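## Cable dressing for a bin-picking arm (shared shop version)

Quick notes from the Sondcombe bench. Do this before you write any pick code, not after. I did it after.

**You need**

- hook-and-loop straps, 4 is plenty
- cloth tape
- a bar clamp for the bin
- painter's tape for marking corners

**1. Clamp the bin.** One bar clamp on the side away from the arm. Pad under the jaw. Shove the bin hard with your hand, if it creeps, tighten and shove again.

**2. Mark the table.** Little crosses of blue tape at the corners of anything that has to go back in the same spot. Cheap and it works.

**3. Strap the fat end first.** Power off. Lay the bundle along the big link, strap it snug but not crushing. You should still be able to twist the cables a bit under teh strap.

**4. Leave a loop before the wrist.** Everybody goes too short here. Turn the wrist by hand to both ends of its travel and let it take all the cable it wants, then add 4 inches. Tape the far end next to the joint cover.

**5. Load the bin.** Mixed stuff, different shapes — a scoop, a glove, a baby bottle on its side, something in a box. Soft and hard together. Don't line them up.

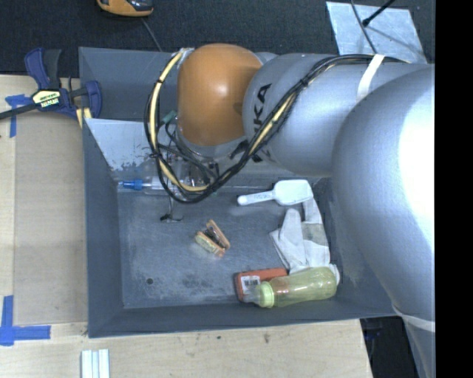

Karine Friesen wrote back that she'd go shorter on the loop and add a second strap by the wrist, becuase hers snagged the rim of the bin every time the arm went for the back corner. Fair. If your bin has tall walls try hers first.

**6. Slow run.** 28 percent speed, no grasping, just hover over each corner and the middle. Hand on the stop button. Watch the loop and not the gripper. Anything touches the wall, stop, re-tape, start over.

**7. Forty picks.** Same low speed. Then check the tape for lifting and the straps for creep. Mine slid on the first try, had to redo step 3.

Connectors next to the wrist: wiggle each one after the run. Loose one gets its own bit of tape.

Gripper wiring is on the Vurkimach page, still half done.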